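Rusar housekeeping kit: progress report to the Clilside fund
28 Apr 2019
Prepared by Hakim Majimbun

Where the money went

You asked for a plain account, so I will begin with the invoice. The Rusar starter kit cost us 2344, which bought one mobile base with one arm, a charging dock, a box of spare finger pads and a manual that devotes 14 pages to unpacking. The trial license for Prirner, the software that is meant to learn cleaning tasks from people doing them, came with it. Training hours did not, and we have since bought some.

What we are asking it to learn

The brochure promises "whole-room turnover." We have scaled that back to door handles. A guest room door is a fair test: a lever that moves when you push it, an electronic lock that would prefer not to be soaked, and a wall of switches close by waiting to be bumped. Our housekeeping staff do the job with a cloth and two hands and do not think about it at all, which makes it hard to get them to explain it.
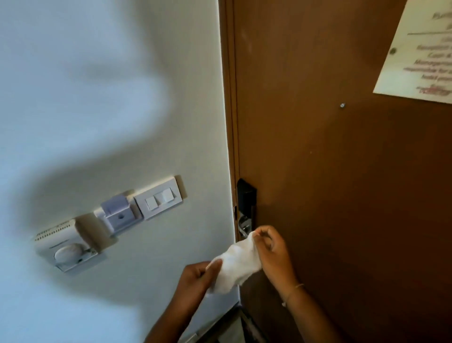
Prirner wants every task cut into named steps. Our first list had "wipe handle" as a single step, and the software accepted this with a confidence I now find touching. The current list has the cloth taken in both hands, brought up to the lever, worked over the bar and the rounded base, then moved to the lock body. We have 320 recorded wipes in the library so far. Marti, who supervises the sessions, has thrown out the ones where somebody stopped to chat.

How the kit is doing

On a bare practice lever clamped to a bench, the arm does respectable work. It is slow, but it is thorough, and it has never asked for a break. On a real door it is less impressive. It pushes the lever down, the door swings away, and the arm continues to polish the air where the handle used to be. Rusar support calls this "a known behavior." They were very quick to reply.

The difficulty is that a person can put a free hand on the door, and our kit has only one arm. A second arm is available as an upgrade. I have asked Rusar whether a simple door wedge would do, and they are looking into it. We bought three wedges in the meantime.

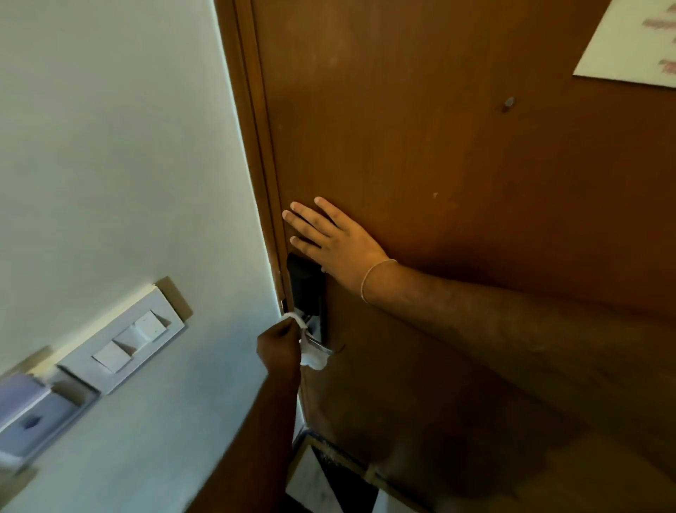

Plans for May

We will run the arm on wedged doors, starting with the rooms nearest the dock so that we can push the base home when the battery runs low. Marti will rewrite the step list to treat the lever and the lock as separate tasks. I am not requesting the second arm yet. If the wedges fail, expect a longer letter with a quotation attached.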